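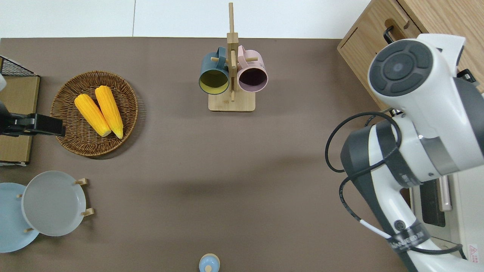

The Flesen 5 countertop dishwasher was placed in the ground-floor kitchen of the Zasamstead building in March, and this review sets out what was learned over nine weeks of ordinary use. The kitchen serves staff from three offices and is typical of the small shared kitchens in our buildings: one sink, one cold tap, one mixer tap and very little space for a full-sized machine. Most of what passes through it is crockery of the plainest sort. Mugs make up the larger part, and a wooden mug tree of the kind shown, with a teal mug and a pink one hung from its pegs by their handles, is a common way of storing them where there is no cupboard. The question put to us was whether a small machine could replace washing by hand at the sink, and whether it should be bought for other kitchens of the same size.

The machine was bought from Favport at 649, delivery included. Installation was not included. The Flesen 5 may be filled from a jug through an opening in the top or connected to a cold tap by the hose supplied. We used the jug for the first two weeks and the hose after that. Filling by jug takes five litres for each wash, and in a kitchen shared by many people it was often left undone. Any office considering the machine should allow for the hose from the start, together with the cost of a short visit by a plumber. The drain hose must end lower than the base of the machine. Our worktop met this condition, but two of the other kitchens surveyed would not.

Washing results were good. Tea and coffee stains came off on the normal programme, provided the mugs had not stood for more than a day. Cutlery came out clean in every wash we inspected. Plates with dried egg or porridge needed the longer programme, which runs for just under two hours and is too slow for the middle of a working day. Glasses showed a faint bloom after the fourth week. This was cured by adjusting the rinse aid, a setting explained only on the last page of the manual.

Drying is the weak point. There is no heated drying stage, and the door does not open by itself at the end. If left closed, the contents remain wet for several hours. Jamshid Sharifi of Building Services proposed that the last person to leave should open the door by a hand's width, and a notice was put up to that effect. It has been followed on most evenings.
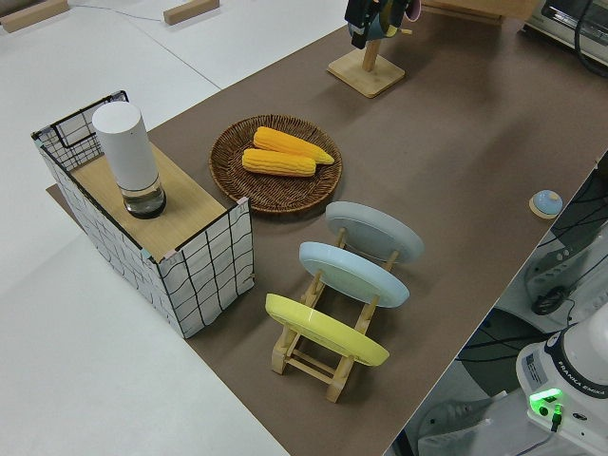
Workplace Facilities and Purchasing, Zasamstead Office

The size of the interior deserves some attention from anyone comparing this model with the Karimi compact, which we tested last year. The Karimi has a deeper lower rack and will take a dinner plate upright anywhere along its length. The Flesen takes dinner plates on the left side only. Tall containers have to be laid down, and shallow trays or wide serving dishes are better washed by hand. Woven trays, such as the round one holding the corn, should not go into either machine, and neither should wooden boards or stands. A short list of unsuitable items is now fixed to the wall beside the sink.

Noise was measured by Shahla Rezaei with the kitchen door open and again with it closed. With the door closed the machine could not be heard at the nearest desk. With it open, the drain pump was noticeable for a minute or so towards the end of each programme. Staff seated nearby were asked for their views and only one objected.

Two faults were recorded. The inlet filter blocked in the sixth week and was cleared by Rostam Safavi in a few minutes. The door seal also came away at one corner; Favport sent a replacement without charge, though two reminders were required.

Running costs were modest, and the saving in hot water at the sink was larger than expected. Tablets are the main continuing expense. Half a tablet is enough for the normal programme.

Our recommendation is that the Flesen 5 may be ordered for kitchens used by up to twenty staff where a tap connection is available and the drain hose can be run correctly. It should not be ordered for kitchens where meals are cooked daily. Requests should be sent to Albane Baudry with the width and depth of the worktop and the height beneath any wall cupboard. The manual and the list of unsuitable items can be supplied in print.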